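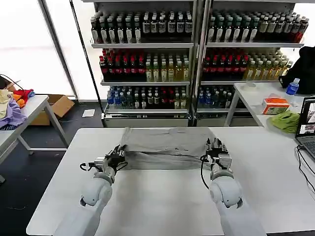
Folding small clothes to a uniform size for bagging
Posted by hallside_sorter in Laundry and Textiles

Our hall in Sketstead sorts donated children's clothing, and I am trying to settle on one fold that fits an 11-litre tub without re-stacking. We work at a white table in front of the drinks shelves, with the unsorted pile on a side table by the window. The trouble is mostly grey knit tops, like the one lying there with its lower band doubled over. If I fold bottom to neck first, the piece ends up wide and springs open. If I fold the sides in first, the sleeves bunch and the stack leans.

I have read the Cirnwood sorting sheet, which says "fold in thirds" and doesn't say which direction. Items go into individual bags afterwards, so the finished size matters more than appearance. What order of folds do people use, and does it change for pieces with snaps or a large print?

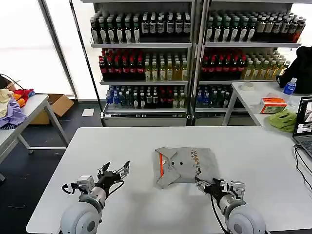 Page last changed: 14 August 2026

Ayanda Kekana
Sides first, then length. The order matters because the last fold is the one that holds the stack closed, and it should run across the body of the garment.

Lay the top face down and smooth it from the centre outward. Bring one side in to the middle of the back, then lay the sleeve straight down along the new edge. Short sleeves need only one turn. Repeat on the other side with a slight overlap. You now have a long strip. Fold the hem up to just below the collar, then fold in half again if the tub is shallow.

A rough square with creased edges, like the grey one with the orange stripe, will go in a bag, but it won't stack well. The usual cause is that the fabric wasn't smoothed before the first fold. Flattening it at the end does very little.

For lightweight knits I cut a template from stiff card, 2 cm narrower than the tub. Place it on the back just below the collar, fold the sides over it, slide it out, then do the length. Mine has lasted over 500 pieces and the corners are only now going soft. Anything heavier than a T-shirt needs its own card — a fleece folded on the small one comes out as a brick.

Don't use the template on anything damp. It marks.
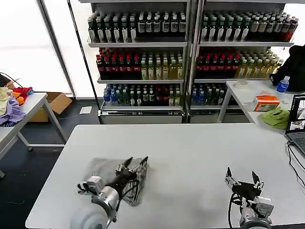
Grey bag on the table, clothes still to be sorted at left.

tang_linen
I just roll them. Faster and you get more in. We did a whole room of donations in March this way at Sindness and had no complaints.

Ayanda Kekana
Rolling is fine for a suitcase. In a thin bag it loosens as soon as the bag is handled, and the size label can't be read without unrolling. If you do roll, put the label end on the outside.

On bags: lay the bag flat with the opening toward you and put the piece in fold edge first. Press the air out from the closed end before sealing. A bag that has been crumpled can be smoothed by hand and used again, provided the seams are sound.

bolt_and_hem
Adding to the above for snaps and prints, as the first reply skipped that part.

Close every snap before folding. An open one catches on the next piece in the tub and can pull a thread in fine knit. Keep snaps off the fold line where possible. With two side by side, as on the heather-grey one with the orange trim, shift the fold slightly so that both sit on the same panel.

Prints depend on the type. Dye prints can be folded anywhere. Thick rubbery ones crack if they are creased and then compressed, so fold beside them or put a sheet of tissue in the bend. A vertical column of cartoon figures is awkward because the length fold always crosses it. I make that fold loose and put those pieces on top of the tub, no more than two deep.

Our tubs hold 56 infant tops using the sides-first method. Yours will vary with sleeve length and fabric weight, so test a few before writing a number on the lid.
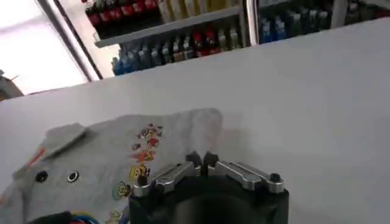
Should a collar be folded down before the sides are brought in?

Fold it down first and press it flat with your palm. A raised collar shifts the centre line, and the two side folds then come out at different widths. If the collar won't stay down, fasten the neck closure and smooth the fabric below it before turning the garment over.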